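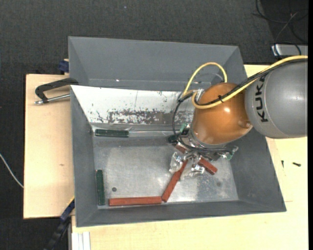 Hanneke Cuypers wrote in after the September page to say that she had followed the advice on sorting a junk drawer and ended up with nine small boxes and no idea what was in any of them. She went back to one big bin for the odds and ends and finds things faster now. Several other readers said much the same, so the tips below start with bins and get to small boxes later.

One big bin first

If you have a garage, basement or workbench full of loose hardware and offcuts, put all of it in one large bin before you sort anything. Sorting straight into small containers makes you decide on categories before you know what you own. A bin with sloping sides is easier to dig through than a straight one, as small parts slide back to the middle where you can reach them.

Keep the bin shallow enough that your hand touches the bottom with your elbow still above the rim. Anything deeper turns into a place where screws go to rust.

Sorting

Spread an old bed sheet on the floor or bench. Tip out a quarter of the bin at a time. Pull the large items first, then whatever there is the most of. In most houses that will be wood screws or picture hooks. Stop when you get down to the single items. They go back in the bin and stay there.

Four containers are enough for a first pass. I use:

Screws and nails
Electrical (fuses, wire nuts, switch plates)
Plumbing (washers, hose ends, plumber's tape)
Glue, tape and string

Asuka Kobori adds a fifth for furniture hardware, with each set of bolts in an envelope marked with the name of the piece. That is worth doing if you move often. Tape the hex key to the envelope.

Labels

Write on masking tape with a permanent marker. Put the label on the side of the container, never the lid. Lids get swapped. If the container will sit on a high shelf, put a second label low on the front so it can be read from the floor.

Printed labels look better but I have never kept up with them. I bought a Nedetti label maker two years ago and it has been out of tape for most of that time.

Cleaning plastic bins

Dust and sawdust: wipe with a dry cloth first, then a damp one. Starting with a damp cloth makes paste.

Grease: dish soap and warm water, left to stand ten minutes. For old oil, rub in a little cooking oil with a paper towel, wipe it out, then wash with soap.

Sticker residue: warm it with a hair dryer and roll it off with your thumb. Vegetable oil takes care of what is left. Go easy with nail polish remover, which will cloud some plastics.

Smell: sprinkle baking soda in the bottom, leave overnight, shake out. Drying the bin outside in the sun helps too, but bring it in the same day. Plastic left out all summer gets brittle.

Protecting the bench

A heavy bin dragged across bare wood will leave marks. Stick felt pads on the bottom, or set the bin on a piece of scrap carpet, pile side down, and slide the whole thing. For scuffs already there, sand lightly with the grain using 220 grit, wipe off the dust, and rub in a thin coat of mineral oil or paste wax. Rings from a coffee can usually need a second sanding.

From the mail

Chiamaka Oyelaran asks how to keep silica gel packets working in a toolbox. Dry them in the oven at its lowest setting for two hours on a bare tray, if the packet says it can be heated. Paper packets scorch, so pour the beads into a small metal dish and put them in a cloth bag afterward.

Hui-mei Kuo keeps a magnet in a sandwich bag for picking up spilled nails. Turn the bag inside out over the nails, pull the magnet away, and they drop into the bag. It works on steel only. Brass screws you pick up by hand.

Next time: sharpening kitchen scissors, and what to do with half a can of paint.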